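Gitton Lettings & Sales
Landlord and seller pages > Checklists > Pre-let safety walk round

Property: upper maisonette, Nillthorpe Road, Sedmont
Walked by: Ermelinda Cunha
Date: 15th May
For: Duarte Serrano (owner), copy to Lourenço Serrano
Status: NOT ready to let. See comments

Key: OK / ACTION / N/A. Comments as typed on site, will tidy later.

OUTSIDE AND ENTRANCE

Street door, closes on its own - OK. Slams a bit.
Street door lock, opens from inside without key - ACTION. Still a keyed deadlock on the inside. Needs a thumbturn before anyone moves in. Raised in April, not done.
Steps and handrail - OK. Rail solid, top bracket has been refixed.
Outside light - ACTION. Not coming on. Bulb or sensor, didnt have ladder.
House number visible from road - OK
Bins, access clear - OK. Next door's bin in our space again, moved it back.

STAIRS AND LANDING

Carpet fixed, no loose edges - ACTION. Third tread from top, gripper rod has lifted at left side. Trip hazard. Cheap fix, please do this week.
Banister spindles, none missing - OK
Gaps between spindles - measured, OK
Light switches top and bottom - OK both work
Escape route clear - ACTION. Two rolls of old underlay and a mattress on landing. All has to go.

SMOKE, HEAT AND CO

Smoke alarm lower landing - OK, tested by button
Smoke alarm upper landing - ACTION. Chirping. Replace the whole unit, date on the back has gone.
Heat alarm kitchen - OK
CO alarm by boiler - ACTION. There is one, but in a drawer. Needs fixing up at right height, follow the leaflet with it.
Alarms interlinked - couldnt tell. Ask electrician.

GAS AND HEATING

Gas safety record in date - OK, copy on file
Boiler cupboard vent not blocked - OK now. Had a coat over it.
Radiators all heat up - ACTION. Back bedroom cold at top, wants bleeding.
Stopcock found and labelled - found, not labelled. Under stairs behind the panel.
Landlord knows where meter is - I hope so. Cupboard key is on the ring with the yellow tag.

ELECTRICS

Electrical report in date - OK
Fuse board labelled - ACTION. Half the labels have dropped off. Mendes to redo when they come for the alarms.
Sockets, no cracks or scorch marks - ACTION. Front bedroom by window, cracked faceplate. Taped over for now, do not use.
Extension leads left behind - N/A, none

KITCHEN

Worktops sound, sealed at wall - OK. Sealant a bit tired by the sink.
Cooker fixed / stable - OK
Extractor runs - OK, noisy
Cupboard doors, hinges - ACTION. Tall unit door hanging off bottom hinge. Somebody will get it on the foot.
Floor, no lifting edges - OK
Fire blanket - N/A for this let but I would put one in.
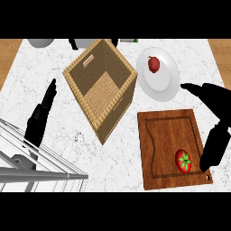
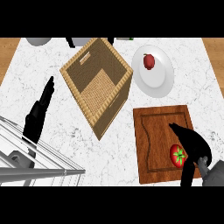 Comment received from Duarte Serrano: Thanks for this. Surprised at the street door, I was told in April the locksmith had been. Will chase him today. The mattress is mine and I can shift it myself. Do we really have to hold the viewings for a chirping alarm? I have already turned one tenant away and the place costs me 1000 a month to stand empty.

Reply E.C. - Viewings can go ahead once stair carpet and landing are done. Move-in cannot, not until alarms and door lock are signed off. Sorry, same rule for every landlord on our books.

BATHROOM

Extractor - OK
Light fitting suitable for bathroom - OK
Hot tap temp - ACTION. Very hot at basin. Ask plumber about a mixing valve, esp if a family takes it.
Bath panel - loose, one screw. Did it myself.
Mould - small patch over window, washed down. Look again at next visit.

BEDROOMS AND WINDOWS

Upper windows restrictors - ACTION. Front bedroom has none and sill is low. Fit before let.
Window keys present - ACTION. 9 locks, 3 keys, and one of those doesnt fit anything.
Blind cords tied back - ACTION. Living room cord hanging loose, needs a cleat. 
Loft hatch closes - OK
Loft ladder - not tested

QUOTES SO FAR

Mendes: alarms, fuse board labels, faceplate, check interlink. Almost 700 all in. Includes the outside light if its only the sensor.
Locksmith: waiting
Plumber: waiting. Illia Tkachuk has the number, was off when I rang.
Window restrictors: our handyman can do, wants to see the frames first.

ORDER TO DO THINGS IN

Street door lock
Stair carpet and clear landing
Upper landing alarm, CO alarm
Window restrictors and blind cord
Socket faceplate
Everything else after

Further comment, Lourenço Serrano: I can be there to let Mendes in if Gitton haven't got anyone free. Please ring me and not my father, he doesn't pick up. Also I think the missing window keys might be in the blue tin in the boiler cupboard.

Reply E.C. - Looked in the tin. Screws and a padlock. Will order keys if you can send a pic of the maker's name on the handles.

Comment, Hélder Vilela: Have read through. Agree with the order. Please change the restrictors line to say both bedrooms, the back one opens far too wide as well. And loft ladder needs testing before it goes on the inventory, otherwise leave it off.

Reply E.C. - Changed on the office copy, not on this one yet. Ladder off the inventory for now.

SIGN OFF

Re-inspection booked: no, waiting on locksmith
Keys held at: Sedmont office, hook by the back desk
Alarms retested on move-in day: to do, tenant to be present and sign
Signed: E. Cunha
Owner signed: not yet recieved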